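Cluvano Window Blast Film, 14-metre roll
Supplied by Stavbridge

Reviewed by Amra Kolev, 2/7/23

Cluvano sells this as film for homes within reach of shelling. The maker's sheet says it "protects families from explosions". I'd cross that line out before reading any further. Film does not stop a blast wave and it does not stop metal. At best it holds broken glass together so that less of it flies across the room, and a sheet that came with the roll says as much, in much smaller print.

What you get is one clear roll, a plastic squeegee, a trimming knife and a leaflet. The price is 49 for the roll and the tools. Edge fixings are sold separately, and I think that's a poor way to sell it. Without something holding the film to the window frame, the whole pane can come in as one heavy sheet.

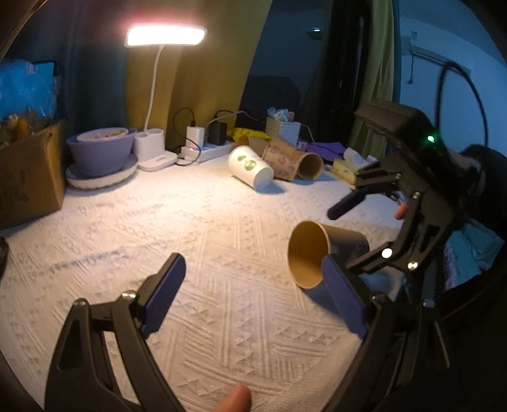
The leaflet also claims the film was "proven in the field" at Nultholm during the shelling in June. I asked Stavbridge what that meant. They sent me a table listing 773 windows fitted with the film, with a column marked "performed well". It doesn't say how far any of them were from a strike, what sort of glass was in them, or how many would have survived bare. Hipólito Durán, who fitted a good share of those windows, told me he was never asked to go back and look.

Fitting it is fiddly. Wash the glass twice, wet it with soapy water, lay the film on and push the water out from the middle. Leave it a month to cure. Until then I wouldn't trust it at all, whatever the leaflet says about "same-day safety".

The Sarantis film is thicker and comes with its fixings, but costs more per metre and is harder to cut. Its claims are no better backed up, though there are fewer of them.

Would I buy the Cluvano? For a stairwell window I couldn't board over, yes, with the fixings. I'd still sleep in a room with no outside wall.

Roll length: 14 metres
Finish: clear
Edge fixings: not included
Returns: unopened rolls only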